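Table setting cell, two-arm, software pre-run checklist
Varma control stack / Sasosen planner / Fastska perception
Filled in Sunday, before the long batch. Comments under each item. OK = checked, OPEN = still needs somebody.

1. Control

1.1 Both arms home from cold start: OK
Left slower than right out of home. Same as last time, not chasing it.

1.2 Joint limits loaded from cell config, not defaults: OK
Had to reload once. Defaults file is still in the path, please delete it.

1.3 Soft stop from keyboard: OK
Tested each arm alone then both moving.

1.4 Hard stop drops both controllers: OK
Restart after hard stop needs the driver relaunched by hand. Known.

1.5 Control loop overruns under limit (3 per run): OPEN
Two runs clean, one run over. Logging was set to verbose on that one, might be all it is. Rerun with logging down before signing.

1.6 Cable slack through full reach: OK
Right side loop checked at full stretch over the tray. Recheck if anybody touches the clamps.

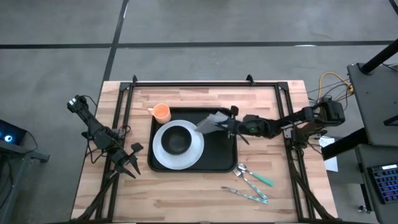
2. Planning

2.1 Keep-out between arms active: OK
Sasosen rejected the crossing path like it should. Message in the log is useless though, just says "fail". Ticket 117 already asks for the reason code.

2.2 Tray rim in collision model: OK
Rim height was zero in the old scene file. Fixed, pushed.

2.3 Cloth handling, napkin is NOT in the collision model: OPEN
Planner treats a held napkin as nothing. Fine for the gripper, not fine for whatever the cloth drags over. Wants at least a dumb box hung under the gripper. Until then right arm moves at 20 percent with cloth in hand.

2.4 Timeout and retry: OK
Gives up after the third try and holds position. Does not open the gripper. Good.

3. Perception

3.1 Camera calibration current: OK
Redone this morning, 866 frames kept. Don't lean on the rig after this.

3.2 Bowl on dark tray found: OPEN
Black on black. Fastska finds it, then looses it when the arm shadow goes over. Lighting change helped a bit. No fix in the software yet.

3.3 Mug handle direction: OK
Handle left and handle right both fine. Handle toward the back still a coin flip, leave it out of the batch. 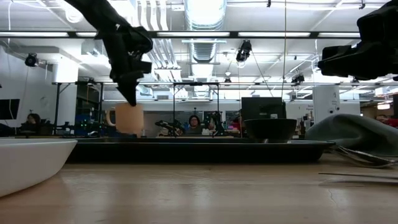 3.4 Shiny utensils: OK with note
Depth has holes on metal spoons. Filling from the color mask works if utensils don't cross. Crossed ones get merged into one object.

4. Tooling

4.1 Plevolico recorder writes all streams: OK
4.2 Clocks synced: OK
4.3 Disk space for full batch: OPEN
Old runs from November still sitting there. Move them first.
4.4 Config hash saved with each run: OK
Was missing on the left arm, added teh line.

Result: short supervised runs only. No batch until 1.5, 2.3, 3.2 and 4.3 are closed.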